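Search this site Enter keywords Go

We use cookies to keep this site working. By continuing to browse you accept our use of cookies. Accept Settings

PLIKVILLE TOWN POOL ADVISORY BOARD
Minutes of the regular meeting

Members present: five of seven. Also present: the pool manager, the town clerk's deputy, and nine residents.

The meeting was called to order by the chair at 6:30. A quorum was present. The minutes of the last meeting were approved with one correction: the word "heater" in item 4 should read "filter."
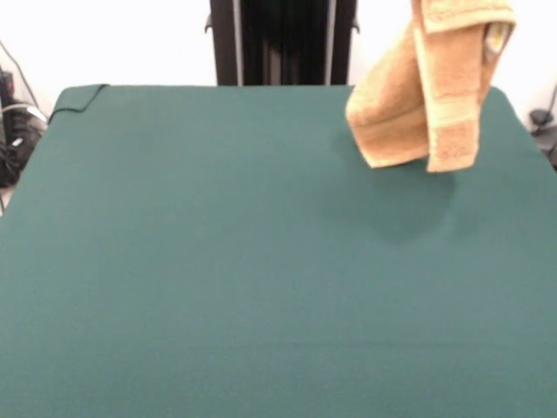
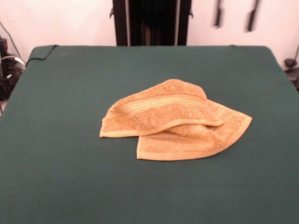
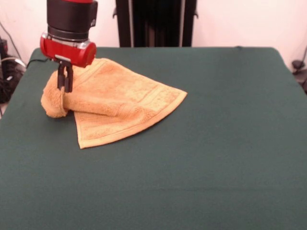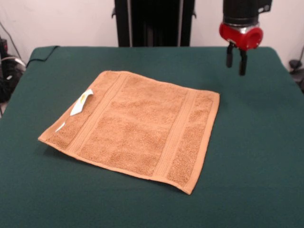
Orange-tan terry towel, green table cover.

Plikville, 20th September

1. Season report

The pool manager gave the end of season report. The pool was open for 89 days and closed early on four of them, three times for lightning and once for a chemical reading that was out of range. Season passes sold came to 419, up from last year. Day tickets were down. The manager thinks the cool stretch in the middle of summer accounts for most of that, though one member said the price increase should not be ruled out.

Swim lessons were full in the first two sessions and half full in the third. The manager would like to drop the third session and add an evening class for adults. The board had no objection but asked for a written plan before registration opens in March.

A member asked how many lifeguards plan to return. The manager does not have answers from all of them yet. Two have already said no because they are leaving for college.

2. Filter and pump

The sand in the main filter was replaced before the season and has held up well. The pump is another matter. It was rebuilt six years ago and has started to leak at the shaft seal. The manager shut it down overnight twice in the last two weeks to slow the leak.

Two quotes were received. Hernex quoted $3,280 to replace the seal and bearings, with the work done on site. The second firm, from Nernow, would only quote on a full replacement and has not yet sent its figure in writing. The board discussed whether a repair makes sense on a pump of this age. One member pointed out that the motor itself was tested last fall and found sound – the leak is only at the wet end.

Motion to accept the Hernex quote, with the work to be finished before the lines are blown out for winter. Seconded. Passed, four in favor, one opposed. The member opposed asked that the minutes show a preference for waiting on the Nernow quote.

3. Snack stand lease

The current lease on the snack stand ends with the calendar year. The operator has asked to renew on the same terms. The deputy clerk said the town's attorney wants new language on grease disposal and on who pays when the freezer fails. There was a long discussion of the freezer. It belongs to the town, but the operator has been paying for service calls. The operator was not present and had not sent a letter.

Residents were invited to comment. One asked for something on the menu besides fried food. Another said the stand closes too early on league nights, and that people are walking across Radonjić Street to the gas station with small children. The manager said closing time is set in the lease at one hour before the pool closes and could be changed.

Tabled to the next meeting. The deputy clerk will send the draft lease to members beforehand.

4. Locker rooms

The benches in the women's locker room need new slats. The manager has the lumber and expects to do the work in-house. Two shower heads in the men's locker room are still running at a trickle. Cleaning them did not help, and new ones will be bought out of the supply line.

Coin lockers were discussed again. Of the 99 lockers, a good number no longer lock, and keys have been lost for others. The choices are to repair the coin mechanisms, or take them off and have swimmers bring their own padlocks. Members leaned toward padlocks. A resident said visitors who buy a day ticket will not know to bring one. The manager could sell padlocks at the front desk at cost. No vote was taken. The manager will check each locker over the winter and bring back a list.

5. Winter closing

The water level will be dropped below the skimmers once the pump work is complete. The cover has a tear near the deep end ladder, which can be patched. Lane lines and the guard chairs will go into the storage room, and the picnic tables will stay out as in past years. The wading pool has already been drained.

The gate on the parking lot side does not latch unless it is lifted. The manager was asked to fix this before the site is locked up – the board had a complaint last winter of teenagers on the deck.

6. Public comment

A resident asked if the board would consider early lap swim, starting at 6 a.m. The manager said this needs two guards and would have to bring in enough to pay them. The board asked for a sign-up sheet to be posted in spring to see how much interest there is.

A resident thanked the staff for their handling of a bee sting in August.

7. Other business

The board has two open seats. Applications are available at the town clerk's window.

Motion to adjourn at 8:05. Seconded. Passed without objection.

Minutes are in draft form until approved by the board.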